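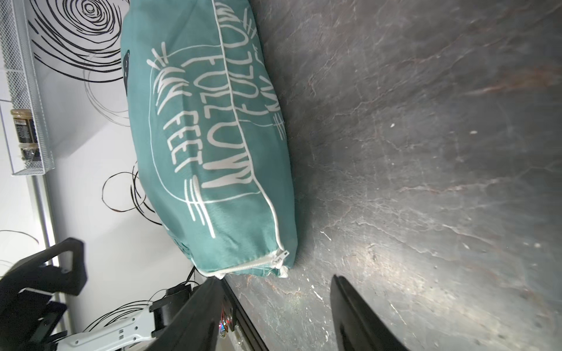 Perano Residents' Forum – Common Kitchen – Cushion covers and laundering

Kitchen_Desk
Posted 14 Jan 2001
Residents are reminded that cushion covers from the common kitchen seating are to be removed before washing and returned within 3 days. The teal cushion printed "FOLLOW MY FEET" has a white zipper along its piped seam, and the cover should be opened there. Please do not pull at the piping. Cushions are not to be placed on the countertop while meals are being prepared.

gallardo_east
May I ask that the last point be reconsidered? The counter is the only surface at a suitable height for refitting a cover, and the corners are difficult to seat on one's lap.

unit57
I must disagree with the previous poster. Food is prepared on that counter. The bench in the Jamow hallway is perfectly adequate for this purpose.

gallardo_east
The bench is occupied by boots from August until spring. I have raised this before.

fumitz_reader
On the matter of washing, the notice gives no temperature. Our household uses cold water and turns the cover inside out – the white lettering on our own cushions cracked after one hot wash.

Kitchen_Desk
Cold water is correct, and the notice will be amended. Covers should be air dried. The counter may be used for refitting outside meal hours, provided it is wiped down afterward.

unit57
I would ask that my objection be noted.

Kitchen_Desk
It is noted.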